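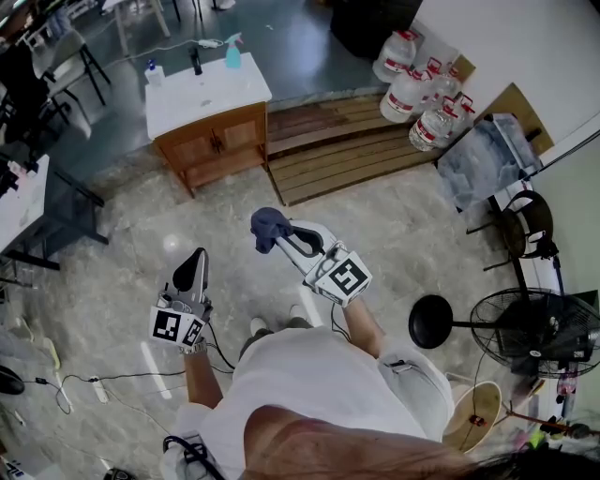

À Furville, les rumeurs ont toujours eu meilleure santé que les habitants, et celle du dossier Salazar, qui court depuis octobre, ne fait pas exception. Vous la connaissez sans doute, au moins par un cousin : un carton d'archives aurait quitté la mairie un soir de conseil, avec dedans tout ce qu'il fallait savoir sur la vente de l'ancienne halle à la société Pronix. J'ai passé une bonne partie de l'hiver à tourner autour de cette histoire sans oser l'attraper à pleines mains. On la prend plutôt comme ce tissu bleu foncé tout froissé, serré au bout d'une pince, bras tendu, et on se demande par quel coin commencer à le déplier.

J'ai commencé par le café, comme tout le monde (et puis il y fait chaud). On m'y a expliqué, dans la même matinée, que le carton avait brûlé, qu'il dormait dans un garage de la rue Kurnasetti, et enfin qu'il n'y avait jamais eu de carton du tout, seulement une chemise cartonnée, ce qui change quand même un peu le volume du scandale ! Les trois versions venaient de gens charmants, sûrs d'eux, et dont aucun n'avait mis les pieds à la mairie ce soir-là.

Arūnas Paulauskas, lui, y était. Il siégeait alors dans l'opposition et il a gardé ses notes, d'une petite écriture penchée que j'ai mis un temps fou à déchiffrer. La séance a duré jusqu'à minuit passé, il restait 13 personnes dans la salle, et le point sur la halle a été reporté faute de quorum. « Le lendemain, on parlait déjà d'un cambriolage, m'a-t-il raconté en riant. Moi, j'avais surtout perdu mon parapluie. »

Reste que des pages manquent bel et bien. Emília Charvát, qui tient depuis sept ans une lettre d'information lue par une centaine d'abonnés, a demandé la copie intégrale du dossier et en a reçu une où la numérotation saute de six feuillets, entre l'estimation du bâtiment et le premier courrier de Pronix. Elle a réclamé la suite par écrit. On lui a répondu que sa demande était transmise, sans préciser à qui. L'entreprise, que j'ai appelée aussi, m'a renvoyée très poliment vers la mairie.

Je ne crois pas au garage, je crois assez peu à l'incendie, mais six feuillets, c'est le genre de détail qui m'empêche de dormir. Emília a saisi la préfecture et attend un accusé de réception. Au café, on m'assure que la lettre s'est perdue en route.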